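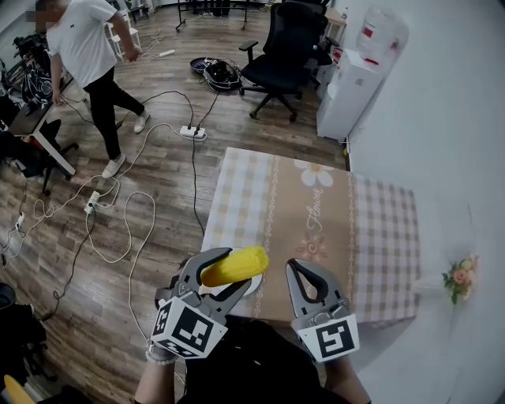

Ustness compares finger pads on handheld grippers

Ustness has begun a comparison of two finger pads for its handheld gripper pair, the company said in a note to users dated 3 Jun 2026. The test uses the same housing, marker cubes and cameras for both pads, so that only the contact surface changes between runs.

The task is tabletop pick and place. An operator holds one gripper in each hand and wears a cap-mounted camera, which records alongside the cameras on the grippers. One of the objects is a yellow corn cob, picked up from a plate. Its ridged surface gives the fingers few flat areas to close on, and small changes in grip angle show up quickly in the slip count.
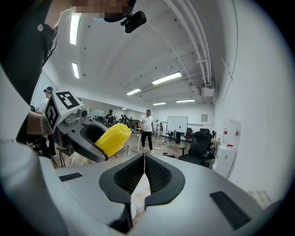

Pad A has a mesh lining inside a raised rim. Pad B, supplied by Grewal, is a solid molded insert of the same outline. Leen Qudah, who runs the trials, has logged 1,062 grasps so far, of which 56 were thrown out for lost marker tracking. Most of the lost tracking came when one gripper crossed in front of the other and hid its cube.

Slip rates will be released once both pads have the same number of valid grasps. Hemant Kashyap of Pranau, which wrote the tracking software, said a wider spacing between the hands would cut the number of rejected runs, but the protocol will stay as it is until the current set is finished. 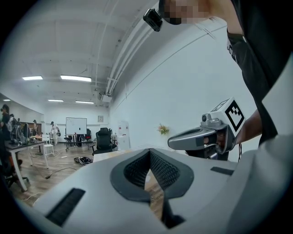
Next steps

The Olham controller will be tested with the same objects in November. Pad drawings are available to current users on request.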